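Lirby Home Recording Project: Questions People Ask Us

What is Lirby collecting?
Short recordings of everyday kitchen jobs, done by a pair of robot arms while a person steers them. Each recording holds what the cameras saw and how every joint moved, and a learning system then studies a big pile of them until it can try the job by itself. Our current set is called Pirnden, and it is all about dishes and tubs. As of August it holds 219 recordings we are happy with, and we are still adding to it most afternoons.

Do I need to know anything about robots to help?
Not a thing! Some of our best operators came to us from bakeries and sewing rooms, and one drove a school bus for years. You will spend your first 25 minutes or so just waving the arms about and getting a feel for how far they reach, and after that Anong Boonyarit will sit with you while you make your first few recordings. She is very patient, and she has seen every kind of fumble there is (most of them her own, she likes to say).

Why dishes?
They are harder than they look, bless them. A shallow dish gives the fingers very little to hold, a shiny one throws light back at the camera, and once something is already in the tub the next piece may have to go in at a slant. We like to mix colors and patterns too, so the system doesn't decide that only orange things are worth picking up. 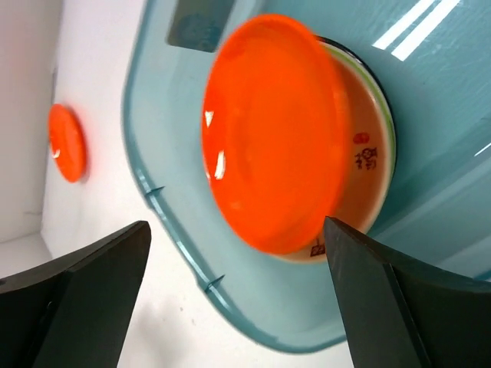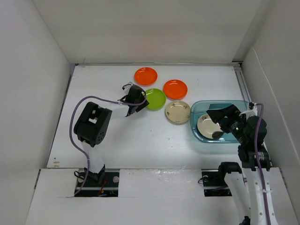
How should I lay things out before I start?
However you like, as long as it is different from last time. Please don't line the dishes up neatly, much as you may want to. Push a couple together, leave one on its own, and move the tub a little between recordings. If every layout matches, the system learns the layout and gets terribly lost when somebody shifts a bowl.

What if I drop something?
Carry on, please. If you can pick it up again with the arms, do that and finish the job as usual, and we will mark the recording as a recovery. We have 106 of those and would gladly take more. If a dish goes somewhere the arms can't reach, press stop, put it back by hand and begin a new recording.

Can I use both arms at once?
You can, though most people find it easier to let one arm wait while the other works, at least for the first day or two. Keep them from crossing over each other.

How long is a session?
We ask for no more than 2 hours, with tea whenever you want it. Tired hands make jerky recordings, and those go into the Fakach folder, where we keep the ones that need a second look.

Who gets to use the recordings?
The Nilsuwan team trains on them first. Ask Anong if you would like to see how your own are being used; she enjoys showing people.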